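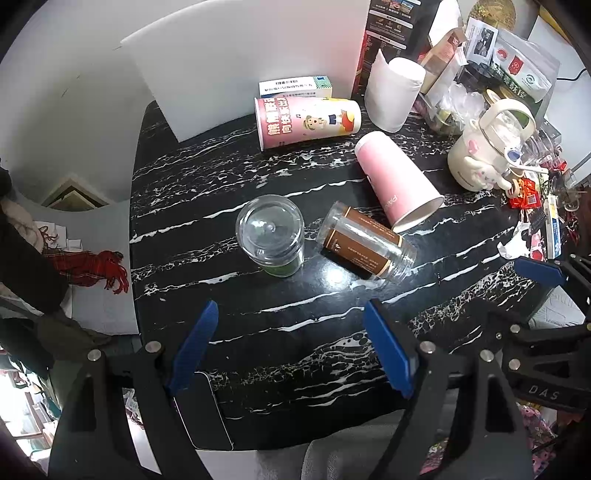 Okay neighbors, settle in, this is going to be a thread. I promised a few of you that I'd put all the summer skate night information in one place instead of answering it in bits under everybody's porch photos, so I've made a cup of tea and I'm doing it now.

First the basics. Feswood Neighbors Skate Night is June 9, 2026, at the Takurby roller rink, from 6:30 to 9:00 in the evening. We have the whole rink to ourselves, both the big floor and the little beginner oval on the side with the carpeted walls (I love those walls, they have saved me more than once).

Tickets are $14 for grown-ups and $8 for kids twelve and under. That gets you in the door, a pair of rental skates, and a slice of pizza. If you bring your own skates it's the same price, and I know, I know, Andor Dobos has already let me have it about that one. The rink charges us the same either way, Andor!

If you aren't a skater, please come anyway. There's a long row of benches and a snack counter, and you can get a watcher's ticket for $5 with the pizza included. My mother-in-law came on a watcher's ticket last year and had a better time than I did.

What it's for: the trees along Feswood Avenue. Anybody who has walked from the bus stop to the school in late August knows what that stretch is like since the old ash trees came out. There is one patch of shade by the mailbox and people stand in it like cows.

The city will plant and stake the trees if the neighborhood pays for the trees themselves and agrees to water them for the first 2 summers. Our share for this first batch is $900. We've got $681 of it already, mostly from the May bake table and the very generous jar at the barber's. So we are close, friends, we are really close.

Somebody asked me if ticket money all goes to the trees. Not quite all of it, and I'd rather say so up front. The rink rental comes out first, then the pizza, and whatever is left goes to the trees. If we end up over the $900, the extra gets put aside for watering bags and for mulch, which we'll need by the truckload.

On to the trees, for those of you who care about this as much as I do. Kerubo Massawe has been going back and forth with the city forester since winter and we've landed on a mix of hackberry and bur oak, plus a few redbuds where the wires hang low. I was hoping for a linden outside my own house and I was voted down, and I have mostly made my peace with it.

They won't go in the ground until fall. I've had a couple of messages from people expecting trees by the Fourth of July, and I wish I could tell you yes, but summer is a hard time to plant anything around here and the city crew won't do it.

Back to skating! Attila Bognár is doing the music again. He takes requests ahead of time only, so please don't go rolling up to his table in the middle of a song like I did. Reply to this post with yours and I'll pass the list along. He has asked me to say that he'll play the chicken dance once, and once means once.

The schedule, as best I can tell you today:
6:30 doors and skate rental
6:45 beginner lesson on the small oval
7:15 pizza comes out
7:45 backward skate, then limbo for the kids
8:15 raffle
8:30 slow songs and last laps
9:00 skates off, lights up

The beginner lesson is being taught by Man-lok Leung, and it's free with your ticket. I took it last year at the age of fifty-three, having not been on wheels since the eighth grade, and I went from holding the wall with two hands to holding it with one. Man-lok is very patient. He'll teach you how to fall first, and then how to get up, and by then you feel a lot braver about the rest.

Skate sizes: the rink has kids' 10 up through men's 14. The very small and very large sizes run out first, so if that's your family, come closer to 6:30. Bring tall socks. I can't say this strongly enough, bring TALL socks. The rink sells them, but they're $4 and they're scratchy.

Raffle prizes so far - a month of bread from Kustiter Bakery, a bike tune-up from Ákos Veres, two big hanging baskets from Nnaji Garden Center, and a quilt that I have seen in person and would like very much to win. Raffle tickets are a dollar apiece or six for five dollars, and you don't need to be there at the end, we'll call you.

Parking: the lot behind the rink is fine, and so is the street on the north side. Please leave the spots by the dentist's office alone, even after they close. We had words about it last time and I'd like us to be invited back. The 735 bus stops right across the road if you'd rather not drive, and a few of us from the avenue will be riding it over together.

Where to buy tickets: the counter at Kustiter Bakery during regular hours, or at the rink door on the night, cash or card. Buying early helps me out a lot with the pizza order. I guessed last year and guessed low, and I am still hearing about it from the teenagers.

If the ticket price is a stretch for your household right now, send me a private message. A few neighbors have paid for extra tickets and I have them sitting in an envelope on my fridge. You don't have to explain anything, just tell me how many.

And if you can't come but want to chip in for a tree, the jar is still at the barber's, next to the combs.

I think that's everything. I'm sure I've left something out, so ask away below and I'll check back after supper. Oh - and whoever left a child's blue helmet at the bake table in May, it's on my porch, come by anytime.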